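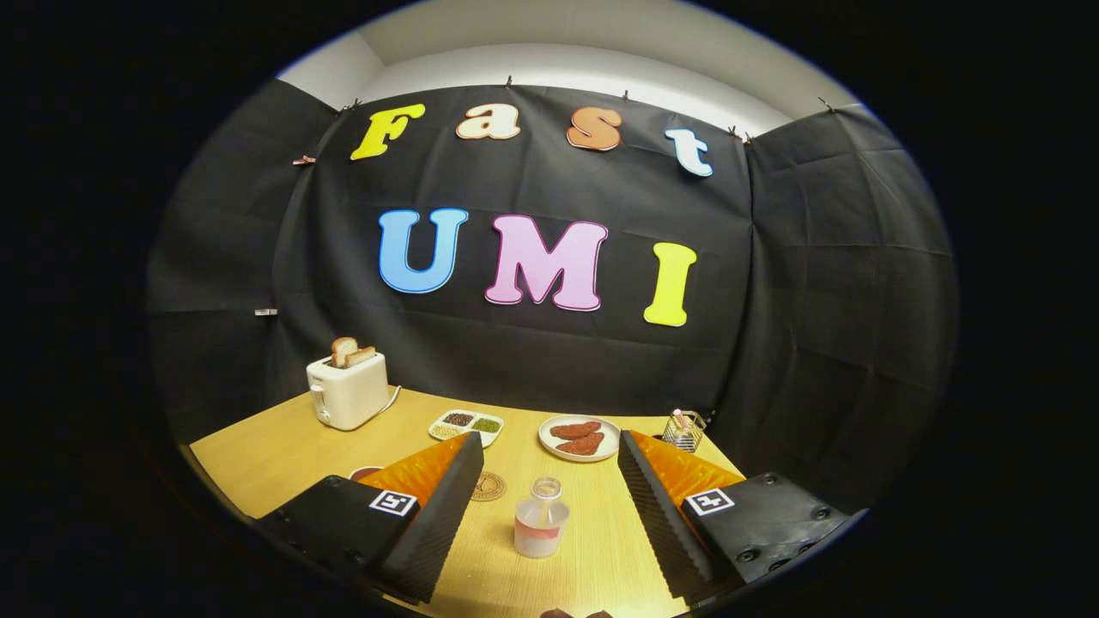
Session 6: getting the gripper width out of the wrist view

Right, on to the bit I've been promising since September. Each finger mount carries a square black-and-white marker, and those two squares are all we need to work out how far the fingers are open. No encoder, no extra wiring – just the picture.

The lens bends everything, so we undistort the marker corners first. Look at the table edge if you want convincing! I only undistort the corners and leave the full image alone, which keeps Senik (our little tracking script) nice and quick.

Then it goes like this:

1. Find both markers.
2. Get each one's pose in the camera's coordinates.
3. Take the sideways distance between them.
4. Subtract the offset from your calibration file.

If one marker drops out, fill the gap from its neighbours, but only up to 11 frames. Past that, bin the stretch. Sumathi Pai tried being more generous and her policy learned to hover over the jar with its fingers half shut (sorry, Sumathi, it was too good a story to leave out).

For next time, run Senik on the 200 clips in the Mrema folder and plot width against time. Fingers wide open should give you a flat line near the top of the plot. If yours wobbles, check the calibration before you touch the filter, then come and find me or Chaminda.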